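4. Installing the Tultix under-sink water filter

4.1 Before you begin

Please read this section completely one time before you open the cabinet. The work is not difficult, but some steps must be done in the written order.

The Tultix filter is connected to the cold water line only. It is suitable for single sinks and for double sinks, and you can keep the kitchen faucet you already have. A separate drinking faucet is available as the Prunero kit, order number 1746-P, and it is described in Section 6.

You will need:
- the filter head with bracket
- one Kassab cartridge
- the two white hoses from the bag marked A
- an adjustable wrench
- a Phillips screwdriver
- a pencil
- a bucket and an old towel

The drill is needed only if the side wall of your cabinet is harder than the screws can enter by hand.

4.2 Preparing the sink

1. Take the dishes out of the sink. A dish rack can stay inside, if one basin is left free for the flushing in 4.5.
2. Check that the free basin drains well. During the flushing the water will run for a long time.
3. Open the faucet and look at the end of the spout. If there is an aerator, turn it off by hand and put it in a cup so that it is not lost.
4. Close the faucet.

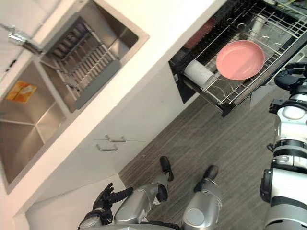 Double sink with a dish rack in one basin. The other basin is used for flushing.

Note: With some sinks the spout can reach only one of the basins. In this case, keep that basin free and move the rack to the other one or to the counter.

4.3 Fixing the bracket

1. Empty the cabinet under the sink.
2. Find the cold water valve. It is most often on the right side, but please do not trust only this. Let the hot water run for a minute and feel both lines carefully. The one which stays cool is the cold line.
3. Hold the bracket against the side wall of the cabinet. Leave 9 inches of free space under the filter head. You will need this space every time the cartridge is changed.
4. Mark the two holes with the pencil.
5. Screw in both screws until the heads are 1/8 inch from the wall.
6. Hang the bracket on the screws, push it down, and tighten them.

Caution: Do not fix the bracket to the back wall if the water pipes go behind it. If you do not know where they go, use the side wall.

4.4 Connecting the hoses

1. Close the cold water valve by turning it clockwise until it stops.
2. Open the faucet on the cold side and let the remaining water come out. Leave it open.
3. Put the bucket under the valve and the towel around it.
4. Loosen the nut of the faucet hose with the wrench and take the hose off the valve. A little water will come out.
5. Connect the hose with the blue ring from the valve to the side of the filter head marked IN.
6. Connect the hose with the gray ring to the side marked OUT, and the other end to the hose of your faucet.
7. Tighten every nut by hand, and then one quarter turn with the wrench. More than this can damage the rubber washer.

The hoses must make a soft curve. If a hose has a sharp bend, loosen it at one end, turn it a little, and tighten it again. When you put your cleaning bottles back in the cabinet later, look again that they do not press on the hoses.

Caution: The arrow on the filter head must point in the direction of the faucet. If the filter is connected in the wrong direction, the water will be slow and the cartridge must be thrown away.

4.5 Inserting the cartridge and flushing

1. Remove the plastic cap from the cartridge. Do not touch the two black rings with your fingers.
2. Push the cartridge up into the head and turn it to the right until you hear a click.
3. Open the cold water valve slowly, one half turn. The faucet will spit air and water, and this is normal.
4. When the water runs evenly, open the valve completely.

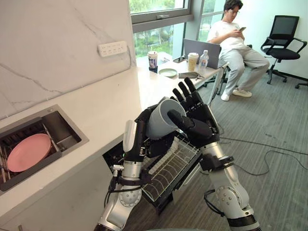
5. Let the cold water run for ten minutes. In the beginning it can be gray or have small black dots from the carbon. Do not drink this water and do not cook with it. You may use it for plants.
6. Close the faucet and dry all the connections with the towel.
7. Wait 15 minutes, then touch each connection with a piece of dry paper. If the paper becomes wet, tighten this nut a little and check again.
8. Put the aerator back on the spout.

4.6 Setting the reminder

The Kassab cartridge is made for 600 gallons or six months, whichever comes first. Press and hold the button on the filter head until the light blinks two times. The counter now starts from zero. If you install in January, for instance, the new cartridge is needed in July.

If the light stays red after the reset, see error code 464 in Section 9. Owners of the older Nirside head do not have a light and should write the date on the label of the cartridge.

Keep the plastic cap. You will need it when the used cartridge is taken out.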